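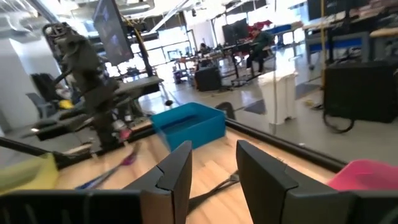
*Teal bin, wooden table*

To: Brindent Bean List
Subject: Re: Skins splitting on the Nseir whites
Date: June 7, 2021

On the split skins, quoted in full so that newer members can follow:

> I have had two goes at the Nseir white beans from the last group order and both times the skins came off before the middles were soft. I soaked them overnight, drained them, covered them with fresh cold water and brought them to a hard boil, then turned the gas down. The first lot had salt in from the start and the second had none at all, so I don't think it is the salt. We are on very hard water at Dranotgate. I used 300 g dry each time. Is it the beans, the water or me? I have most of a sack left and would like to use it before the October order comes in.

It could be a bit of each, but I would look at the boil first. The Nseir whites have a thin skin and they won't take a long hard boil after a full soak. The beans knock against each other and the skins go. I bring mine up to the boil slowly, give them ten minutes at a proper boil with the lid off, then drop the heat until there is only a bubble here and there. After that I leave the spoon alone.
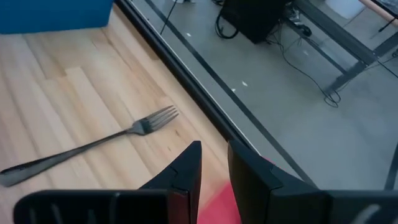
Salt in the soaking water is worth trying too. I know you ruled out salt, but salting the pot is a different thing from salting the soak. I use a level tablespoon to 2 litres of cold water and leave the beans in it overnight, then rinse and cook in fresh water. The skins come out softer and hold on better. I was told for years that salt makes beans tough and I have not found that with this one.

Hard water does slow the middles down. I am on hard water as well, though probably less so than Dranotgate. A small pinch of bicarbonate in the soak helps, but keep it out of the cooking pot or you will get mush and a soapy taste. If you have a filter jug, try filtered water for one batch and change nothing else, so you can tell what made the difference.

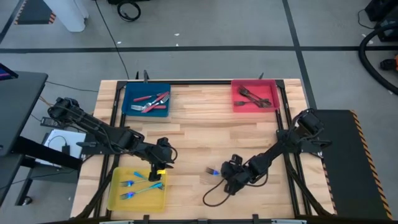 *Red-handled cutlery in the blue tray, dark forks in the red*

For what it's worth, my last batch of 300 g dry came to 534 g drained after the soak. They looked plump and had very few wrinkles. If yours weigh a good deal less than that, they may need longer in the water before you start cooking.

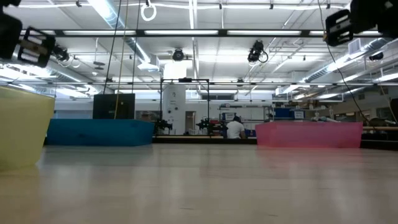

A deep container can be a nuisance for soaking a big quantity, as the beans at the bottom get packed down and are awkward to turn over. I have gone over to wide ones. The long, low shape of the blue and pink bins is what I mean, in something food-safe, and I would pass over a taller one like the yellow. Leave room for the beans to swell and keep the water well above them.

As for the rest of the sack, the split ones make a perfectly good soup. Cook them with an onion and a bay leaf, mash half and put it back in the pan. They also freeze well in their liquid.

I have the Brustia browns on to soak tonight, 21 hours this time because they were slow last month, and will post the timings when they are done.

List moderator, Brindent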